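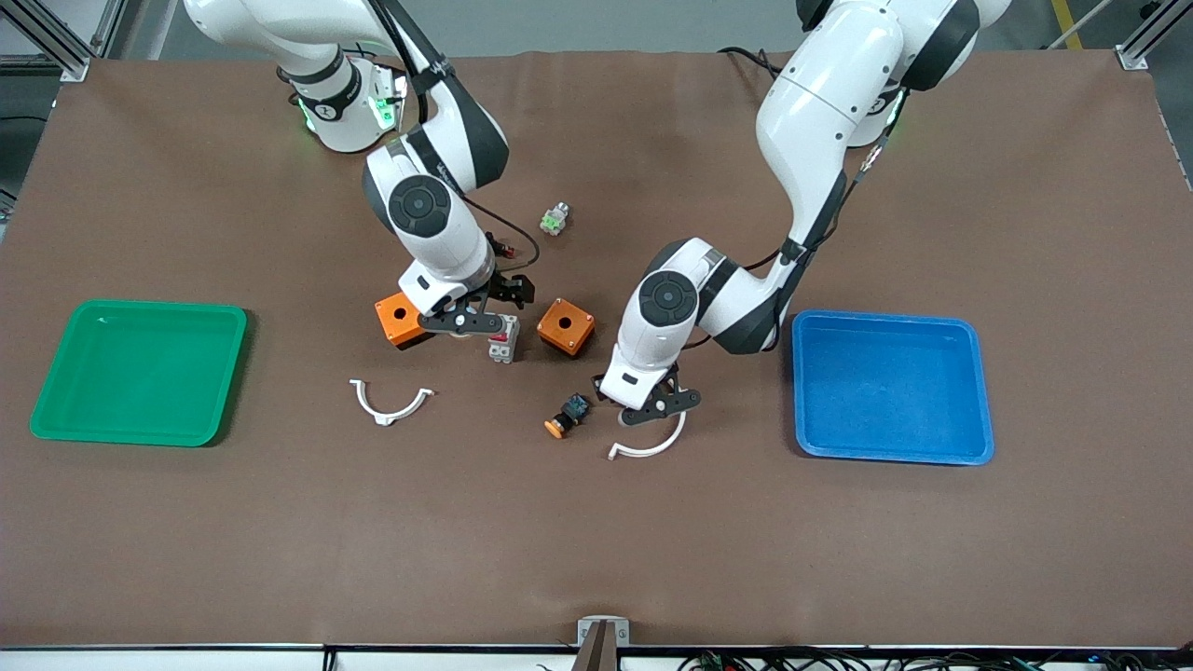

Issue 62, page 11

Gruvby students prepare two-arm robot for the September competition

15/04/2023

The robotics club of the Gruvby technical school has started practice for the Wiltari student competition, which takes place in September. The club works this spring with two white robot arms at one table, and the task is to sort small electrical parts into two trays, one green and one blue.

The task was chosen by the club teacher, Serpil Polat. She wanted the students to handle parts which they know already from their electrical lessons. On the brown work mat there are orange boxes with a round hole in the top, white curved brackets, an orange push button and a small component with red switch tabs that looks like a miniature circuit breaker. Each arm has a black gripper with two jaws.

"A cube is easy for the robot and also a little boring for the student," said Polat. "The curved bracket is more difficult. It can lie in many ways, and the students must decide from which side the gripper should come."

According to the competition rules, each team receives 50 minutes for the preparation of its table and then makes 2 runs. The better run is counted. The parts are put on the mat by a judge, so the teams do not know the positions before. Points are taken away if the arms touch each other or if a part falls on the floor.

The club has 11 members this year. They are divided in two groups. The first group writes the program for the movement of the arms, and the second group is responsible for the order of the parts and for the written report. After the spring holiday the groups will change their places, so that every member learns both sides of the work.

The company Vellska, which makes switch cabinets in the town, gave the parts for the practice. It has also invited the club to visit its assembly hall before the summer.

In May the club will have a friendly match with the students from Sarıgül, who join by video connection. Both teams will work with the same list of parts and compare their times. Polat hopes that this contact will continue after the competition.

Students who want to become a member for the next school year can write their name on the list at the workshop door. Experience in programming is not necessary. The club meets after the last lesson, and parents are welcome to watch the practice.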